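自宅の片付けロボット、ソファの上の服をつかみ損ねる件

投稿者:ミシン油

家で片付けロボットを組んでいます。白いアームに黒い二本指グリッパーという、どこにでもありそうな構成です。制御は中古で手に入れたOnishiの基板、把持位置の推定はZirksideという公開プロジェクトのコードをほぼそのまま使っています。「ほぼ」の部分に問題がある可能性は認めます。

硬いものは優秀です。リモコンも空き箱も文句なくつかみます。ところが相手が服になると急に人見知りをします。指を開いて近寄り、布の手前で止まり、何事もなかったように閉じて戻っていく。昨日は5回続けてそれをやられました。夕飯の誘いを断られたような気分です。
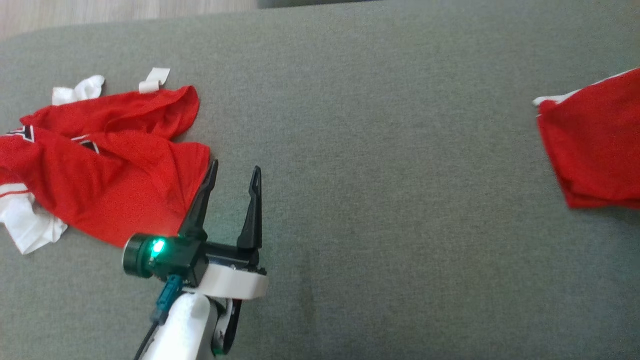

ログを見ると、把持候補の点数は出ています。ただ、指を下ろす直前になると深度の値が暴れて、候補がすべて捨てられます。記録全体で2472行、そのうち326行が同じ警告でした。文面は「接触面が不明確」。人生全般に言えることなので参考になりません。

試したことは、照明を変える、速度を落とす、指先にゴムを貼る、の3つです。ゴムは服より先にソファをつかみました。グリッパーはWomellの組み立てキットで、指の開き幅は初期設定のままです。服がつかめるようになる設定か、あきらめる根拠のどちらかをください。どちらでも今夜は眠れます。

投稿者:Florante Samonte

うちでも同じ症状が出ました。原因はたぶん二つ重なっています。

まず深度です。しわの多い布は、山と谷で値が数センチ平気で飛びます。Zirksideの初期設定は箱やコップのような剛体向けで、高さのばらつきが大きい候補を「怪しい」と見て捨てます。設定ファイルに高さの許容値があるはずなので、倍くらいに広げてみてください。警告はかなり減ると思います。

次に狙う場所です。服のまんなかを狙うのはやめて、盛り上がった折り目を左右からはさむ。平らなところは指が滑るだけです。私は点数の計算に「周囲より高い細長い部分を優先」という一行を足しました。見た目の悪いコードですが、見た目の良かった頃よりよく拾います。

手首のカメラの映像も見直したほうがいいです。

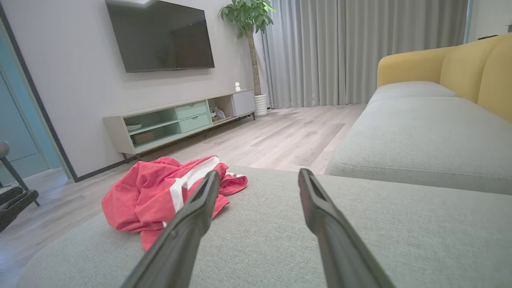
開き幅については、初期設定のままだと布には広すぎることが多いです。全開で近づくと、片方の指だけが先に服に乗り、もう片方は遠くの何もない座面を相手にすることになります。手首カメラの画がまさにそれで、左の指は赤い服に重なっているのに、右の指とのあいだは大きく空いています。このまま閉じれば左の指が服を押すだけになりそうです。アプローチの時点で開き幅を半分に絞り、二本の中心を折り目に合わせてから下ろしてください。

それからソファの座面です。沈むので、「接触したら止まる」のしきい値を机と同じにしておくと、服ごと座面に押しつけて終わります。うちでは机用と座面用で設定ファイルを分けています。切り替えは手動です。自動にする予定は去年の3月からあります。

投稿者:ovosow派

Zirksideは捨ててOvosowに替えましょう。全部解決します。

投稿者:ミシン油

Samonteさん、ありがとうございます。許容値を広げて開き幅を半分にしたところ、袖をつかんで持ち上げました。1回だけですが、家族を呼ぶには十分でした。呼んだあとの回では靴下すら拾わなかったので、家族の評価は据え置きです。

座面用の設定はこれから作ります。しきい値はどのくらい下げていますか。うちの座面はやわらかめです。

ovosow派さん、Ovosowに替えた場合、Onishiの古い基板でも動きますか。

投稿者:ovosow派

基板も替えましょう。

投稿者:Florante Samonte

替えなくていいです。しきい値は机の値の六割から始めて、座面に指の跡が残らなくなるまで少しずつ下げました。跡が残っているうちはまだ押しすぎです。

あと、指先のゴムは座面で使うなら外してください。布の上では引っかかりすぎて、折り目に合わせる前に服がずれます。机の上の箱には効くので、捨てずに取っておくといいです。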